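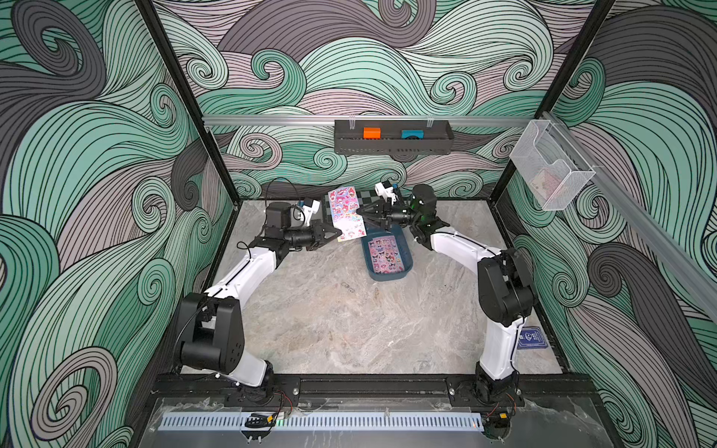
ラベル工場の見学に行ってきた 海老原かえで

八月のギリシャで工場見学をする人間は、海に行く友達がいないか、よほど糊が好きかのどちらかだと宿の主人に言われた。私の場合は両方である。

行き先はゼルヴァスという印刷会社で、オリーブオイルの瓶やヨーグルトの蓋に貼るラベル、それに文具店向けのシールを刷っている。年に一度、工場を一般に開放する日があって、申し込めば誰でも入れる。申し込みのページはギリシャ語だけで、翻訳にかけたら「粘着の日へようこそ」と出た。担当者に確かめると、原文も「粘着の日」だった。

駅前からバスに乗り、停留所から工場までは坂道を歩く。地図の上では4分。この地図を作った人は、坂を上ったことがないか、私よりずっと若いのだと思う。着いたときには汗で受付票のインクがにじみ、受付のアティナ・ザネトスさんが黙って新しい紙を一枚くれた。胸に貼る名札シールももらったが、濡れたシャツにはまるでつかない。ラベル会社の名札が入場して最初に床に落ちる、というのはなかなか味のある幕開けだった。

案内役はタナシス・マルガリティスさん。この道が長く、話も長い。まず倉庫で原紙のロールを見る。ひと巻き3000メートルあるそうで、見学客の中から「海まで届くか」という質問が出た。届かないらしい。みんな少し残念そうだった。そんなに海がいいなら海に行けばいいのに。

原紙というのは表の紙、粘着剤、剥離紙の三層でできていて、私たちがふだん「シールの台紙」と呼んで捨てているあれが剥離紙である。シリコーンが薄く塗ってあるおかげで、くっつくはずのものがくっつかずに待っていられる。マルガリティスさんによれば、シール作りで手間がかかるのは貼りつくことより剥がれることのほうで、社内で揉めるのもたいてい剥がれ方の話だという。強すぎれば子どもの爪が負け、弱すぎれば輸送中に勝手に反り返ってくる。試験室では剥離の強さを機械で測ったあと、最後に人が爪でめくって確かめる。爪の長い社員と短い社員の両方が必要なので、深爪の人は重宝されるそうだ。初めて聞く求人条件だった。 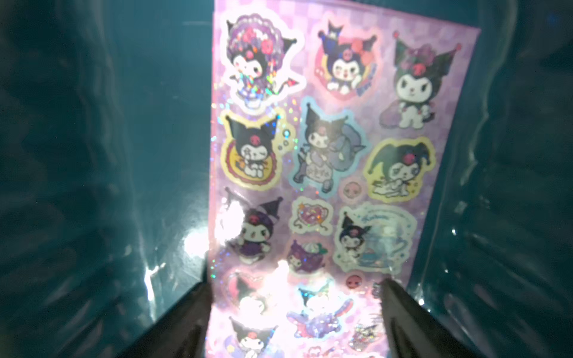

クロミのシールシート。台紙は淡いピンクと薄紫の市松模様。

印刷機は思っていたより静かで、思っていたより暑い。インクを乾かすためのランプが並んでいるところを通るので、坂道で引いた汗がここで全部戻ってくる。見学路には冷水機が一台あり、その前に行列ができていた。印刷機の前より長い。

ホログラムの説明は面白かった。きらきら光るところは色を塗ってあるのではなく、フィルムの表面に細かい溝が刻んであって、そこで光が分かれて虹になる。だから同じ絵柄でも、見る角度を変えるたびに機嫌が変わる。検査する側にとっては迷惑な性質で、検査台の照明は角度を決めて固定してあり、勝手に動かすと始末書なのだという。隣にいたサリム・バラサさんという見学客がさっそく照明に手を伸ばして、やんわり叱られていた。ナイロビで包装の仕事をしているそうで、そういう人ほど触りたがる。

次は抜き型である。絵の輪郭に沿って刃を入れるのだが、表の紙だけを切り、下の剥離紙は切らない。髪の毛より薄い加減の勝負で、英語では「キスカット」と呼ぶ。マルガリティスさんはこの言葉を口にするとき、毎年誰かが笑うのを待っているらしく、少し間を置いた。今年は誰も笑わなかった。暑かったのだ。

切り抜いたあとに残る余白は、カスとして一気に巻き取られていく。網のようになった紙がするすると上がっていくのは見ていて気持ちがよく、私はここにいちばん長くいた。白い余白だけがきれいに繋がって、肝心の絵は下に残る。途中で切れると機械が止まるので、係の人は絵よりも余白のほうをじっと見ている。余白に細いところがあると切れやすい。デザイナーが耳やリボンの先をとがらせたがり、現場は丸くしてくれと言う。その往復のメールが印刷されて壁に貼ってあった。最後の一通は「わかりました」だけだった。

質疑の時間には、見学客が紙に書いた質問が前で読み上げられた。 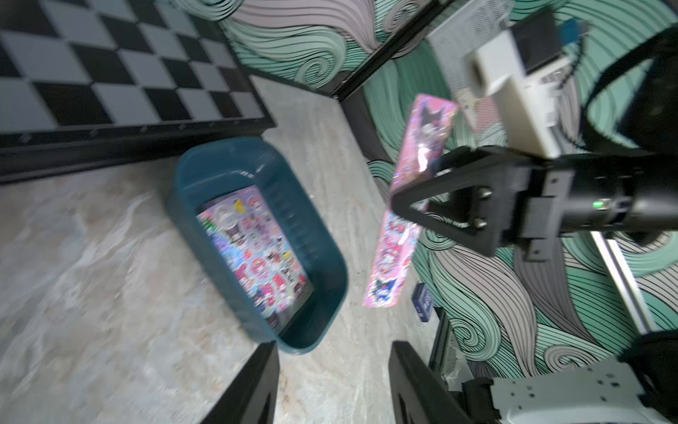 シールの角はなぜ丸くしてあるのですか。
角がとがっていると指や袖が引っかかり、そこからめくれやすくなるためです。丸くすると力が一点に集まらず、抜いたあとの余白も切れにくくなります。

私の質問は「瓶のラベルをきれいに剥がす方法を教えてください」だったのだが、会場がしんとした。作った人に壊し方を聞くようなものである。しばらくして壇上のヤソン・ヴラホプロスさんという技術の人が、ぬるま湯につけておきなさい、それで駄目なら瓶ごと飾りなさい、と答えてくれた。たぶん親切な人なのだと思う。

昼食は社員食堂。見学者用の定食が14ユーロで、社員の値段は教えてもらえなかった。茄子の煮込みはうまい。パンも悪くない。トレイの裏に古いラベルが一枚残っていて、端が少しだけ剥がれかけている。見つけてしまうと食事に集中できない。向かいに座ったバラサさんも同じものを見つけたようで、ふたりとも黙って端をいじっていた。剥がれなかった。さすがである。

午後は資料室。創業のころのラベルが額に入って並んでいる。レモネード、石鹸、いわしの缶詰。いわしがどれも笑っていて、自分がこれからどうなるか知らない顔をしている。「ピルコロラ」というレモネードのラベルは、意味を聞いても社内の誰も知らなかった。創業者の犬の名前だという説と、活字を拾いまちがえてそのまま通ったという説があり、私は後のほうに賭けたい。見本帳も手に取ってよく、めくっていくと260番まである。途中の何枚かは糊が古くなって隣の頁に移っていた。

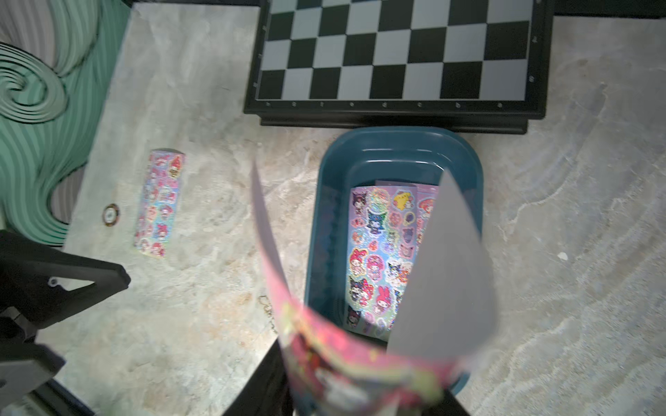

見本帳で困るのは、どれも欲しくなることである。出口の手前に売店があるのはどこの国の工場も同じで、ここも例外ではなかった。端物のシールを詰めた袋が売られていて、中身は選べない。私は二袋買った。一つはヨーグルトの蓋に貼る「開封前に振らないでください」ばかりで、もう一つには果物の絵のシールと、なぜか「左」とだけ書かれたラベルの束が入っていた。「右」はどこの誰が引いたのだろう。

店番をしていたザネトスさんに交換できるか聞いてみたが、粘着の日の商品は交換できない決まりだそうだ。かわりに試作品の付箋をくれた。弱粘着で、何度でも貼り直せるのが売りだというので、その場で手帳に貼ったら、宿に着くころにはなくなっていた。バスの座席のどこかに貼りついていると思う。

行くつもりの人のために書いておくと、申し込みは早めに。帽子は必須。工場の中は底の平らな靴でないと入れてもらえず、サンダルの人は受付で借りることになる。借り物の靴はどれも大きい。帰りのバスは夕方になると間隔があくので、マルガリティスさんの最後の挨拶は途中で抜けてもかまわないと思う。私は最後まで聞いて一本逃した。

「左」のラベルは、ひとまず家の冷蔵庫の左側に貼ってある。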